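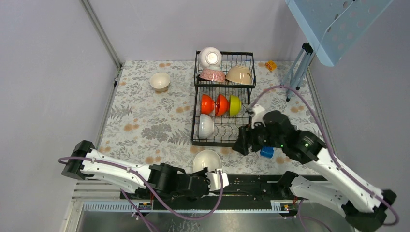
Tira as tigelas antes que sequem sozinhas, disse Mirta, senão depois ninguém guarda. E desligou. Sempre desligava assim, no meio.

Celeste ficou com o telefone na mão. Domingo. Cozinha quieta. O escorredor de arame preto no meio da mesa, dois andares, e a toalha de samambaias que a mãe tinha comprado sem perguntar a ninguém. Flores cor de pêssego. Feia, achava. Depois parou de achar.

O caminhão vinha às duas. Ou às três, a Greler nunca confirmava. 2,270 reais pela mudança, metade adiantado, e o rapaz ainda disse que louça era por conta do cliente. Louça embrulha a senhora. Embrulha eu, pois é.

Começou pela branca. Não. Começou pela amarela, a branca era da mãe e a mãe vinha por último.

Cada tigela tinha dono, coisa antiga da casa. A rosa de pontinhos, do Min-kyu, que comia arroz de pé e nunca sentava. As vermelhas, das visitas. A bege não era de ninguem, apareceu um dia depois de uma festa e ficou. Quem perde uma tigela numa festa? Quatorze anos e ninguém veio buscar.

Jornal. Faltava jornal. Foi na sala, voltou com o folheto de ofertas e uma edição velha, 13 de maio de 2018, palavras cruzadas feitas pela metade, a letra da mãe. Rio da Ásia, quatro letras. Em branco. Dobrou a folha e pôs de lado, essa não embrulha nada. 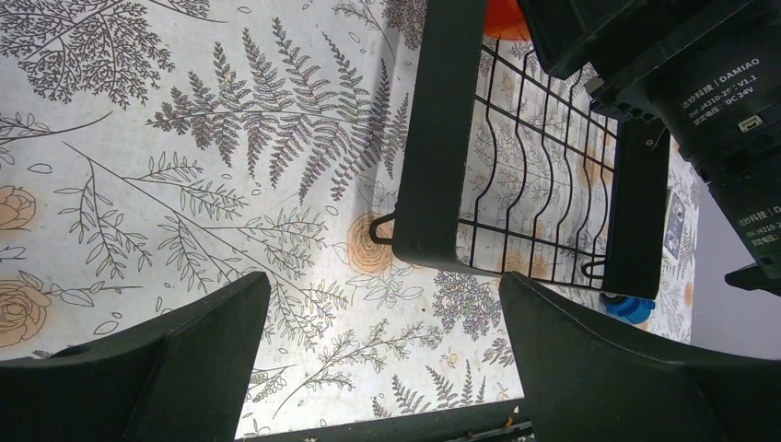 E a toalha, ia junto? Passou a mão por cima das samambaias. A mãe seguia os galhos com o dedo quando falava no telefone, ida e volta, até a rosa, da rosa até a outra rosa. Conversas compridas. Com Mirta principalmente. Brigavam por causa de uma panela, dinheiro nunca foi, era a panela.

Ia junto. Decidiu. Cobria a mesa nova e pronto, se não coubesse cortava.

Tocou o telefone de novo. Min-kyu. Que a chave do apartamento da rua Ellis estava com o porteiro, que o elevador só até as quatro, que ela não esquecesse o escorredor. O escorredor, Min-kyu? Tem 100 iguais em qualquer loja. Esse não balança, ele disse. Verdade. Esse não balançava. 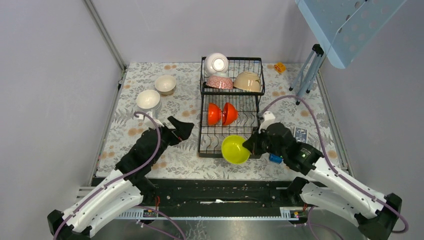
Pegou a amarela outra vez. Verde por dentro, quase limão. Era a dela. Sopa, cereal, uma vez um peixinho que durou uma noite, coitado. Virou de lado, procurou a lasca com o dedão, achava que tinha lasca. Não tinha. A lasca devia ser de outra, de uma que quebrou faz tempo e ela foi misturando as duas na cabeça.

Duas folhas pra amarela. Uma pra cada vermelha, que visita aguenta. A rosa em pano de prato. A caixa dizia Gosden, do lado, letra azul, biscoitos, e cheirava a biscoito ainda.

Sobrou a bege. Deixar? Deixar pros próximos, em cima da pia, com um bilhete. Escreveu o bilhete. "Não é nossa." Leu. Rasgou. Escreveu outro, rasgou tambem. Buzina lá embaixo, já, mas não eram nem duas.

Enrolou a bege no segundo bilhete rasgado e no folheto, de qualquer jeito, enfiou entre as vermelhas.

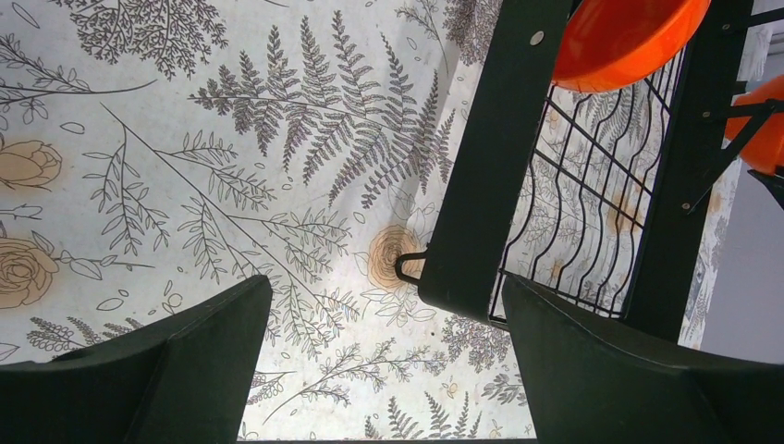
Dona Celeste, a mesa desce primeiro ou por último?, gritou uma voz da escada.

Por último! Falta a toalha!

Desce primeiro que é melhor, disse a voz, mais perto, e a senhora leva a toalha no colo.

Puxou pela ponta. Dobrou em quatro, as flores pra dentro, o jornal das cruzadas no meio. Ganges não, tem seis. Amur. Quatro letras, Amur. Procurou uma caneta na bolsa e o rapaz já estava na porta, perguntando pela caixa de biscoitos, se era pesada.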